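Istwood linen room gives its folding cell a proper going-over

2/20/22 - Istwood

If you have dropped a bag of washing at the Istwood linen room lately, you may have noticed that the far corner was a good deal quieter than usual. The folding cell, which regulars will know as Ullero, had its covers off for 2 days while the team worked through the first full service since it was put in, and we thought readers might like to hear how it went.

Ullero is a single arm on a fixed stand, with a flat table in front of it and a two-fingered gripper on the end. It picks a piece of cloth out of the heap, finds an edge and lays it out ready for folding. On a good morning it will get through 158 pieces before the first tea break, and it had been doing that quite happily until January, when thin cottons started slipping away halfway to the table. Towels were fine, oddly enough, and so were the heavier sheets, so for a week or so everybody blamed the cottons.

The trouble was traced in the end to the gripper fingers. They had drifted a little out of line with each other, and the left one was reaching the cloth a touch before the right. The closing force had also been turned up at some point to make up for it, and that had only made matters worse, with creases pressed into anything soft. The team took both fingers off, cleaned the faces with a lint-free cloth, checked the mounting screws and set the pair back using the alignment block that came with the machine. Then the force was brought down in small steps, with a test pick after every change - slow going, but there is no quick way of doing it.
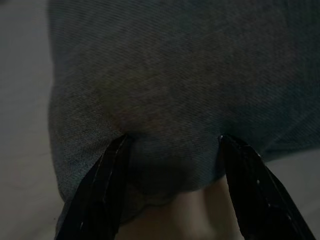
The gripper holding a fold of grey-blue twill cloth, seen from the wrist camera.

Soft, woven cloth makes a good test, as it bunches up easily and soon shows whether the fingers are squeezing evenly. By the end of the second afternoon the log stood at 346 test picks, and the last run of the day went through without a single drop, thin cottons included. The settings have been written on a card and taped inside the cabinet door, so that the next person who feels tempted to turn the force up can see where it ought to be.

While the covers were off, the cable running along the arm was given new clips where the old ones had gone brittle, and the wrist camera had its lens wiped and its focus checked. A fair amount of fluff came out of the fan filter too (enough to stuff a small cushion, we are told), and the filter will now be looked at every month along with the fingers.

Spare finger pads have been ordered from Agarwal, who supplied the original set, and should be with us before the spring rush. The sister cell over at Cletislow is next in line for the same treatment, so customers there may find folded orders coming back a day later than normal while the work is done. Washing and pressing will carry on as usual at both counters, and anything urgent can still be folded by hand if you mention it when you drop it off.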